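Wekia Support
Ticket: Operator station changeover, open-plan room
Opened by: Raluca Neagu
Assigned to: Ryota Sekiguchi
Status: Open

1. Report
Since the July changeover, bench staff record tasks with hand-held grippers. Sync drops after 75 takes; the limit should be 100. 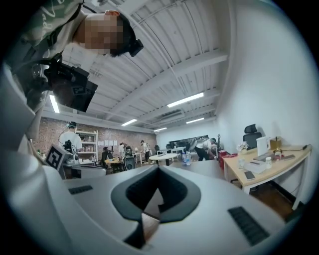 2. Checks
Reseated the cable at both ends. No change. Operators now log their own faults, which used to be Hayashi's job. It adds time to each shift.

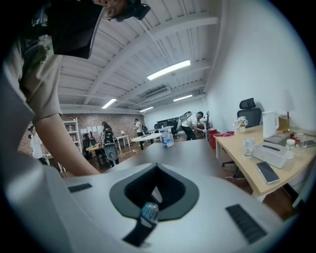
1 min read

Doina Dervishi asked for the take quota to be lowered until this is fixed. Quota stays at 1,000 per station pending review.
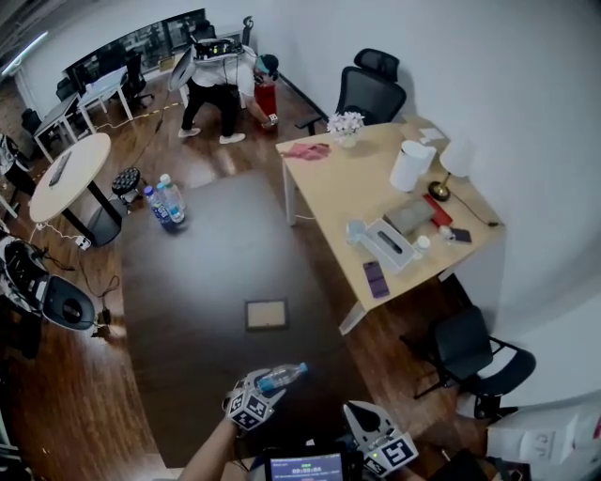
Bottle grasp, marker cubes on the gripper fingers.

3. Workaround
Restart the recorder at take 70. Yoshida has moved one operator from packing to cover restarts. Retraining not scheduled. 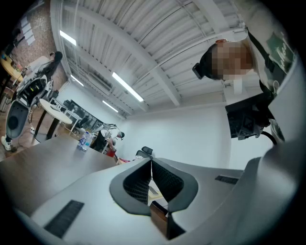

Gripper at the gray tabletop, block between the pads.

Next: replace the cable, rerun to 100, update ticket.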